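主题：Re: [Deltholm 家务闲聊] 沙发套掉毛、染色、打滑，大家都怎么过的

拖了好几天才回，上周家里在换窗帘轨道，电脑被一堆螺丝和布头埋在下面（等我挖出来，收件箱已经没法看了）。先把原信贴一段，免得新进来的朋友摸不着头脑：

> 各位好，我潜水很久了，第一次发信。
>
> 家里老人喜欢喜庆，去年冬天换了一套大红的绒面沙发套，毛茸茸的那种，坐着是真暖和。问题一个接一个：穿黑裤子坐一会儿，起来全是红毛；浅色抱枕底下那面慢慢发粉；坐垫套总往前跑，每天晚上都得拽一遍。
>
> 我想拆下来洗，老人不让，说一洗就不新了。想请教大家：
>
> 绒面的东西到底能不能机洗？掉毛有没有个头？发粉的抱枕还救得回来吗？上面铺一层别的布，是不是就省事了？
>
> 我看了不少帖子，越看越糊涂，有人说用盐，有人说用醋，有人说两样一起用。先谢谢了！

看到“每天晚上都得拽一遍”我就笑了，我们家也是这么过来的！红沙发套我前后用过三套，从结婚那年一直到现在，什么毛病都见识过，就按你问的顺序啰嗦一下，写到哪儿算哪儿。

**先说盐和醋**

我试过盐，也试过醋，还真的试过两样一起（年轻嘛，看见什么偏方都信）。结果是一盆红水，洗完晾干，照样往白毛巾上蹭颜色。后来在 Durnier 那边的布料市场跟一位卖布的阿姨聊起来，她说现在市面上的绒布多数是化纤，颜色是在厂里上进去的，厂里没固牢，你在家里泡什么都差点意思。你要做的是把浮在面上的那层颜色洗走，洗走了就安生了。

我回家照着做，第一遍单独洗，冷水，洗衣液比平时放得少，不泡；第二遍还是冷水，只漂。漂出来的水还带红就再漂一遍。那一次漂得我胳膊都酸了，可是后来那套坐了好几年，浅色抱枕一直没变过色。所以我现在的习惯是新套子买回来先洗，不洗不上沙发。你们家老人说“一洗就不新了”，我太懂了，我婆婆也是这句！我的办法是趁她出门买菜的时候洗，当天风大，傍晚就套回去了，她坐上去还夸绒顺了呢。（这招不一定适合你家，别学了挨骂再来找我。）

**机洗行不行**

我家是机洗的。先看缝在套子里侧的水洗标，标上画着只能手洗或者干洗，就老老实实听它的。能机洗的话，翻面，拉链全拉上，装进大号洗衣袋，选轻柔那档。水温我从来不往高了调，有一年手滑按到了棉织物那个程序，拿出来绒全倒了，一块一块的，像猫舔过似的，用软毛刷刷了一下午也没完全回来，气得我晚饭都没做。

脱水别拧太狠。坐垫套吸了水特别沉，滚筒里甩起来咣咣响，我一般选最低那档转速，拿出来会滴水，阳台上垫个盆就是了。柔顺剂我不放，放过一回，摸着是滑，可是灰尘好像更爱往上粘，也许是我心理作用，反正没再放。

还有一件，靠背套和坐垫套要一起洗。只洗坐垫那几块，几次下来颜色就跟靠背对不上了，白天拉开窗帘看得清清楚楚，我婆婆那套就是这么废的，现在铺在储物间垫箱子。

**掉毛有没有头**

有的，别急。新绒布裁剪的时候，碎毛夹在绒里头，头一阵子掉得最凶，两三次清洗之后会好很多。要是洗了好几回还在大把大把地掉，用手指捻一下根部，轻轻一拽就下来一撮，那就是布底没织牢，救不了，别再花力气了。

平时怎么收拾呢？我用过滚筒粘纸、橡胶手套、吸尘器的小刷头，还有一个从 Barkix 买的硅胶刮板。最好用的居然是橡胶手套，稍微沾点水，拧得半干，顺着一个方向捋，毛自己就团起来了，捡走就行。粘纸也能用，就是费，红绒这种东西一撕一整张都是毛，看着挺有成就感，用两天一卷就没了。吸尘器别开最大，绒会被吸得东倒西歪。

烘干机我也提一句，家里有的话，套子干了之后丢进去，不加热，只吹风转一会儿，滤网上能抠下来厚厚一层红毛，那些要是不弄掉，就全在你黑裤子上了！没有烘干机就拿到阳台外面抖，记得看看楼下有没有人晾被子。我有个周六早上忘了看，下楼赔了半天不是，还送了人家一袋橘子。

**抱枕发粉**

发粉分两种。一种是颜色浮在表面，用白湿布一擦，布上有红，那还有救：冷水加氧系的彩漂粉，照包装上的说明兑，先在里侧缝边上试一小块，没问题再整个下水。千万别用含氯的漂白水，我有一只米色的就是这么变黄的，粉倒是没了，黄得像泡过茶。

另一种是擦不下来了，颜色已经吃进纤维里。这种我劝你把抱枕翻个面，粉的那头朝下，日子照过。或者干脆买个深色的枕套换上。我去年冬天在 Abernathy 那家小店清仓的时候捡了 4 只枕套，墨绿的，80 块钱全拿下，配大红居然不难看，过年的时候还有亲戚问是不是一整套买的。

对了，抱枕之间也会互相染，梅雨天尤其厉害。五月以后我就把浅色的都收起来，柜子里放点干燥剂，等天凉了再摆出来。夏天坐垫返潮，人坐上去又出汗，那是最容易掉色的时候。要是家里有小孩爱光着腿在沙发上滚，更得留神，我闺女有条白裤衩到现在还是淡粉色的。

**套子往前跑**

这个我折腾的时间最长。买过那种塞缝的泡沫棒，塞进靠背和坐垫的夹缝里，刚塞好挺精神，看一集电视就弹出来了。后来改用防滑网，就是铺在地毯底下的那种，剪成比坐垫小一圈，夹在海绵和套子中间，立刻老实多了。我那块坐垫的进深是 63 厘米，网子剪到四边都缩进去两指宽，露不出来，坐着也不硌。

如果你家的是整片盖上去的沙发巾，没有拉链，那就得在背面缝带子，绕到坐垫底下系住。带子用宽一点的，细的勒久了会把绒勒出一条沟。不会缝也没关系，裁缝铺几块钱就给你踩上了，顺便让师傅把毛边锁一下，掉毛都能少一些。

再一个，别把套子买大。好多人（包括我）总觉得大一点好套，大出来的那点布没处去，坐几下就全堆到前沿了。买之前拿软尺量，量海绵，别量旧套子，旧套子早撑松了。

**上面再铺一层布**

我觉得值得铺。家里谁常坐哪个位置，哪儿就先塌先脏，铺块布挡一挡，脏了抽走洗，底下的大套子就不用三天两头拆。不过铺什么有讲究。滑面的别用，绸子、冰丝那种，一坐就溜到地上去了。毛对毛的倒是能互相咬住，抓绒的、灯芯绒的都行，代价是抓绒上会沾一层红毛，两头都得捋。纯棉的老粗布不大沾毛，就是爱皱，看着总像没收拾过。

颜色嘛，我劝别选白的，理由上面都说完了。灰的最省心，沾点毛看不大出来，跟红的放一块儿也不打架。我婆婆嫌灰的素，说大红喜字上盖个灰的像什么话，我就跟她商量，平时铺灰的，来客人和过年就抽掉，她勉强同意了（后来她自己打瞌睡也爱垫着那块灰的，我假装没看见）。
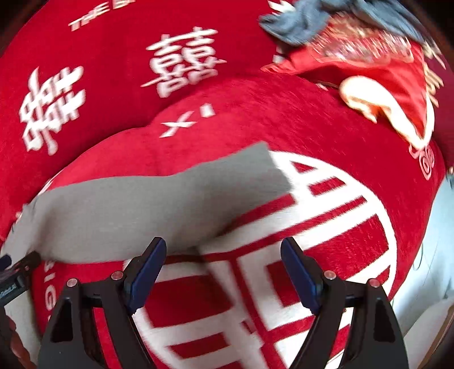

红的、白字的，还有一条灰布。

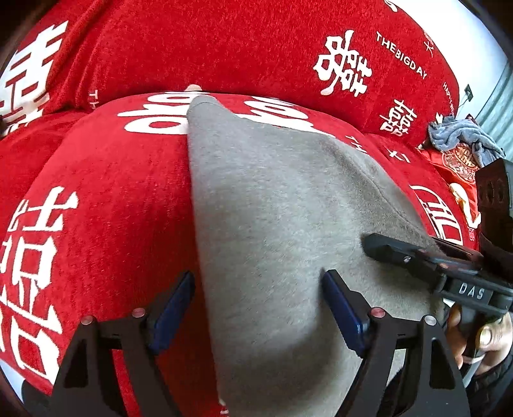 坐垫套洗完，晾到什么程度才能套回去？

等拉链两侧和四个角的缝边全干透了再套，那几处最厚，干得最慢，表面的绒摸着干了也不能算数，里面潮着套上去，海绵会有味儿。

晾的时候绒面朝里，挂在阴凉通风的地方，别直晒，红色晒久了发橘。半干的时候拿下来抖几下，用手顺着绒捋一遍，再挂回去，干了以后会蓬一些。海绵芯子趁这工夫也立起来靠墙吹吹风，拍一拍，两面轮着来。要是家里海绵外面没有内胆布，顺手做一个，旧床单就行，下回套外套的时候会顺溜得多，不用两个人一头一个又拽又骂。

绒压倒的地方我用挂烫机隔着远远地喷一点蒸汽，再拿软毛刷逆着刷、顺着刷。别贴上去烫，化纤的一贴就亮，亮了那块就永远亮着了。手头没有挂烫机的，洗完澡把套子在浴室里挂一会儿也凑合，效果差些，胜在不花钱。

还有瓜子壳和糖纸的问题，我先不展开了，绒面沙发加上嗑瓜子的老人，那得另起一封信。谁家有带小动物的经验也请接着往下写，上回有位朋友说猫抓绒面比抓皮面客气，我半信半疑，想听听别家的。

另外提醒一句，回信的时候麻烦把引用删短点，上个月那串关于晾衣杆的，我在手机上往下划了半天都没划到新内容，手指头都快磨平了！

原帖的朋友，你先拿最不显眼的那块试，脚凳套什么的，隔 2 天看看颜色和绒怎么样，再动大件。洗完了记得上来说一声，要是老人发现了，也上来说一声。

——一个家里还剩两套红沙发套的人，Deltholm 北边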